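Chapter 6
Storing Goods: Stock, Space and Cost

After working through this chapter you should be able to state why a firm holds stock, separate the costs of holding it from the costs of ordering it, and find the reorder point for a single item.

6.1 Why stock exists

Stock is any material a firm owns but has not yet used or sold. It ties up cash and takes up floor area, and some of it spoils or goes out of date. Firms hold it all the same, for supply and demand seldom move at the same pace. A shop sells a few units each day but receives them by the case. A factory may run one product for a week and then switch to another, and the first must last until its turn comes again.

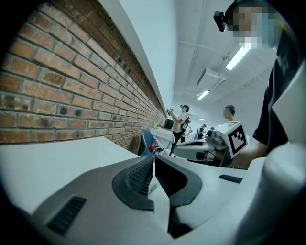
Three classes are normally listed in the accounts: raw materials, work in progress and finished goods. The class depends on the owner and has little to do with the item itself. A cardboard carton is a finished good to the box maker and a raw material to the packer who buys it.

6.2 Two kinds of cost

Holding cost rises with the amount kept. It includes rent, insurance, damage and the return the cash could have earned elsewhere. Ordering cost rises with the number of orders placed and covers paperwork, receiving and inspection. Large, rare orders keep the second low and push the first up -- small, frequent orders do the reverse.

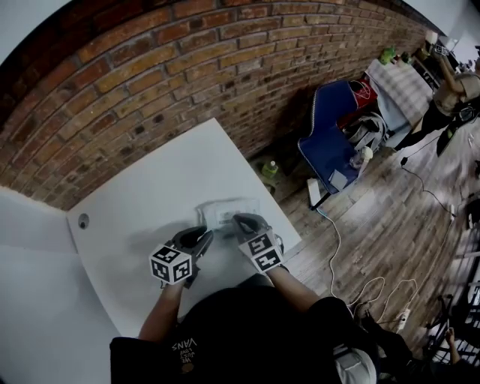
Take the case of Pladorent, a supplier of shelf brackets with one warehouse at Rodlow. It sells 2000 brackets a month in lots of 200. Average cycle stock, if sales are even, is half the lot size, or 100 brackets. Doubling the lot would halve the number of orders and double the average cycle stock. Whether the change pays depends on the two unit costs, which are worked out in Section 6.4.

6.3 The reorder point

The reorder point is the stock level at which a new order is placed. It equals expected demand during the lead time plus safety stock. For one hinge bought from Eklund, demand over the lead time is 378 units and safety stock is 30, so the reorder point is 408. 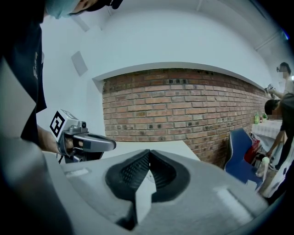 Parix, which audits the Rodlow stock records, objects that a fixed figure of this sort goes stale: lead times lengthen in May, it reports, and the safety stock should be reset before then. The objection is sound. Safety stock covers variation in both demand and lead time, and when either changes the figure must be worked out again. Section 6.5 gives the method.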